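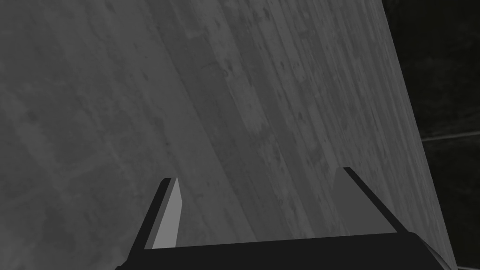

Last changed: 18/09/2020

Reading time: 2 min

The Bedoya planner now checks the wrist view before it commits to a grasp. Until this release it planned from the room model alone and used the wrist camera only for the final approach. In the simulated kitchen at Bralasness that meant plenty of arms stopping short of a handle and trying again.

The new check renders what the gripper should see at the next waypoint and compares it with what it does see. If the two disagree, the planner backs up one step and looks again. Steep upward views, with a bar handle on a cabinet front and a counter edge overhead, were the hardest to get right. Plain gray surfaces are still a problem, as there is little in them to match.

We ran 94 handle approaches on the new build. The planner backed up on 14 of them and gave up on six. Planning time went up by 13 percent.

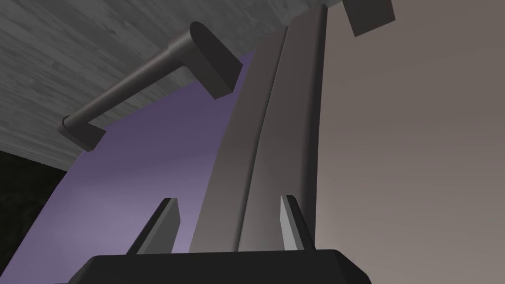 Tunard wrote back that the extra planning time is fine for doors but too slow for drawers, and asked for a switch to turn the check off per task. That switch is on the list for December. Until then, the check can be turned off for a whole run in the settings file.

Related items
Zidham log viewer: new filters
Moving old Bedoya scenes to the new format
Joint limits and the wrist camera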